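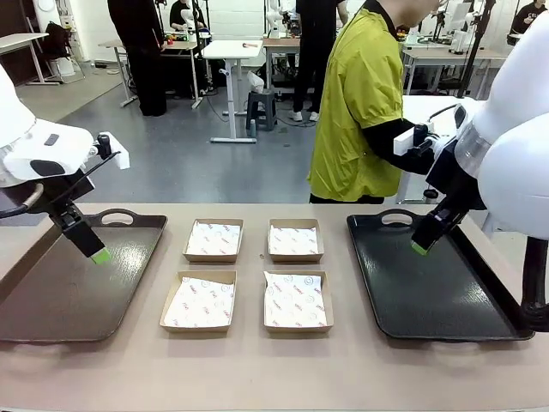

Four lined kraft-paper food boxes on a beige tabletop, with a serving tray to either side.

Food boat

A food boat (also called a food tray, a paper boat or, where I grew up, just "a chip thing") is a small open container made of folded paper or card, used for serving one portion of something you mean to eat straight away. It has a flat bottom, low walls and no lid. I've been keeping this page going on the Flultari wiki for a few years now, mostly because I used to fill the things for a living and have more opinions about them than is healthy.

Names

People argue about this one. Strictly, a boat has sloping sides and ends that pinch up a bit, and a box has straight walls and proper corners. In everyday use the two words get swapped all the time, and I've worked on counters where the square ones were boats and the long ones were boxes. I use "boat" for anything low and open, and "box" if it looks square to me at the time. Sorry to the purists.

Material and shape

The usual stuff is kraft paper or thin card, which is brown because it hasn't been bleached. White and printed ones are common too. Some have a coating on the inside to hold back grease and some don't, and you find out which sort you've bought quite quickly if you put anything glazed in them!

Most arrive flat or nested in tall sleeves. The nested kind saves a lot of time, although they do cling to each other, and a new sleeve wants a good twist before you start pulling boats off it. At Halliday, the bakery where I learnt all this, a full sleeve lived under the counter and a half sleeve lived on top, and woe betide you if you opened a third.

Liners

A liner is a sheet of waxed or greaseproof paper laid inside the boat, normally a bit bigger than the base so the edges come up and fold over the rim. It keeps sugar and grease off the card, and it gives the customer something to hold the food with. It's also where a shop tends to put its printing - a small repeated logo works best, as a big one ends up hidden under the bun.

My own way of lining is to press the middle down with two knuckles and let the corners do what they like. The Kondine method, which I was taught later and never took to, has you crease the sheet in quarters first. It looks smarter for a minute or so.

Use with doughnuts

Doughnuts suit a boat very well. The walls are low enough to show off the top, and a ring sits flat without rolling about. One to a boat is standard. Lay the doughnut in glaze side up (yes, I have seen it done the other way) and hold it by the sides, low down, so you don't leave thumbprints in the icing.
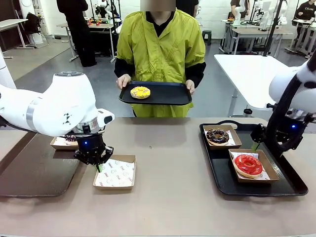
Trays come into it as soon as you have more than a couple of boats to move. Plastic ones with a raised rim are the most common where I've worked, and a cut-out handle is worth paying extra for. Put the back boats on first and the front ones after, and you won't drag your sleeve through anybody's sprinkles. Sorting by order, one tray for each, saves a good deal of muddle when there's a queue. At the Vorham food fair one September we sent out 462 doughnuts in a day, all in boats, and lost three to the floor.

A shiny tray lets paper slide, by the way. A sheet of the same liner paper underneath slows it down a bit - a rubber mat is better, but then you've got the mat to wash.

Disposal

Plain uncoated card can usually go in with the food waste if it's greasy, or with the paper if it's clean. Coated boats and waxed liners are trickier and the rules differ from one council to the next, so have a look at your own. I keep the clean ones for screws and seed packets.

See also: Chip cone; Cake box; Greaseproof paper; Serving tray

Last edited April 4, 2024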